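Good practice for a robot arm working in other people's bedrooms?

Share this (2) | Print this page | E-mail to a friend

Posted by Likby

Hello all, and apologies in advance because I do tend to go on a bit. I look after a small project that runs a mobile arm with a two-finger gripper in furnished flats, mostly doing bedside jobs – fetching something from a nightstand, straightening a pillow, opening a drawer and shutting it again. Until May we worked in our own mock-up room, where the furniture was ours and a scratch was just a scratch. Now we are going into homes that people have kindly lent us for the day, and I would like a proper set of house rules before we do any more of it.

I've had a look at the published safety standards and they are very helpful on not hurting people, but they say much less about not hurting a nice veneer. What I'm after is the everyday stuff. How close do you let the gripper come to furniture before it has to slow down? Do you clear the bedside table first or leave it as the owner had it? And what do you do about low furniture on thin metal legs, which our depth sensing is really rather poor at?

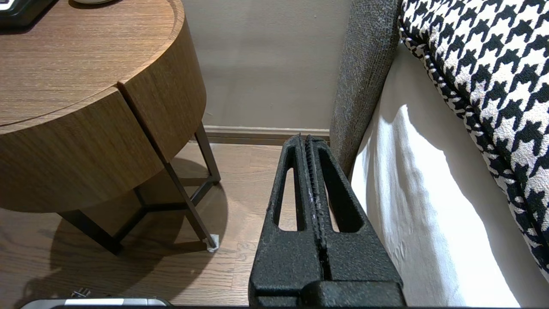 The other thing that bothers me is bedding. A sheet hanging down the side of a mattress moves about, it folds, and our planner treats it as though it were a solid wall one moment and not there at all the next. We've had the fingertips catch in a hem once already (no harm done, but I did go rather pale). Our printed fingers are slightly rough, and they have open slots in them, which keeps them light but gives loose cloth somewhere to go. Should I be changing the fingers or changing the rules?

I'd be grateful for anything you have, even if it is only a checklist scribbled on the back of something. Thank you!

Posted by Potine

What a nice question, and welcome. I've been doing this sort of thing in borrowed homes for quite a while, so let me tell you what we settled on, bearing in mind that your arm and mine are probably quite different.

Start with the owner. Before anything is unpacked, walk through the room together and agree which surfaces the robot may touch, which it may only go near, and which are out of bounds. Write it down and both sign it. Ours is a single side of paper and it has saved us a good many awkward conversations. Photograph every surface on the first list before you begin, with the lamp on and from a low angle, so that any old marks show up.

Then speed. We have a slow zone of 100 mm around all furniture, and within it the arm moves at a crawl and the force limit drops to the lowest setting that still lets it do the job. Outside that, normal speed. People do find it tedious to watch, but you get used to it, and it is far pleasanter than ringing someone up about their headboard.

On thin legs and crossbars, please don't trust the sensor alone. We measure the base of each piece by hand and put a plain box around the lot in the planner, legs, gaps and all. Yes, you lose the space underneath. If a task truly needs the arm to reach under something, we treat it as a separate task with its own sign-off and a person at the stop button who isn't doing anything else. Watch for felt pads too. If you nudge a leg hard enough to shift its pad, the next nudge can put bare metal on the floorboards, so we check the pads when we arrive and again before we go.

As for the table top, we leave it as the owner had it if the work is about real homes, but anything glass, anything hot and anything with a cable goes away first. Cables especially. One charging lead can bring down everything else on the table.

For the bedding, I would change both! Try smoother fingers, or cover the slots with a bit of thin film for the cloth jobs, and make it a rule that the gripper never closes within reach of a hanging edge unless cloth is what it has been asked to hold. And always open before you retreat. It sounds obvious, I know, but we only wrote it in after a pillow came away with us, piping first.

I hope some of that is of use. Do come back and tell us how you get on – I'd love to see your list when it's finished.

Posted by Ganavier

Agree with most of that, but the slow zone is too big for a small bedroom. You'd never leave it. We use half and it's fine. Also log every contact, even the soft ones.

Copyright and contact | Page last updated 22nd June | Viewed 3,075 times | Back to top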